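FOR IMMEDIATE RELEASE

Chisholm College opens transfer bridge program for first-generation students

WURKAU — Chisholm College will take its first group of transfer bridge students in July. 72 seats. No program fee, credits count toward the degree from the first week.

The program is for community college students who are the first in their family to go for a bachelor's degree. Six weeks on campus, housing included, then two semesters of advising after that. Each student also gets a $400 book credit, good at the campus store or online.

"We kept losing people between the acceptance letter and the first class," said Raluca Olteanu, dean of transfer admissions. "Paperwork, holds, a transcript that never showed up. Small stuff, but it adds up when you don't have someone at home who has done it before."

Students will take a writing seminar and one course in their major. Advisers Hatem Belhaj and Latifa Hamdy will see every student once a week, evenings OK for those who work. Transcript reviews are promised before move-in — a change from current pratice, where some students wait until midterms.

Applicants need 24 or more transferable credits. Essay optional. Majors in all departments are elegible, including engineering, nursing and education.
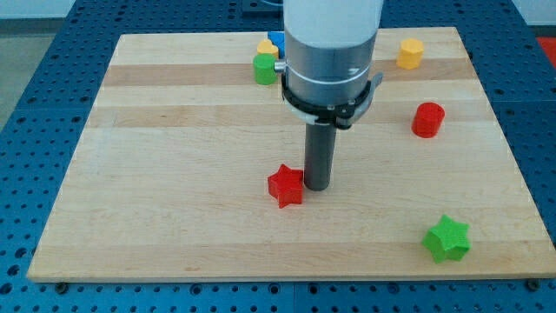

Wooden board on a perforated blue work table, with robot arm.

Applications open now through the transfer office, Serkis Hall, room 3121. Walk-ins welcome until 4 p.m. Decisions go out by email.

Media contact: Asmaa Abdel Hamid, Office of Communications, Chisholm College

###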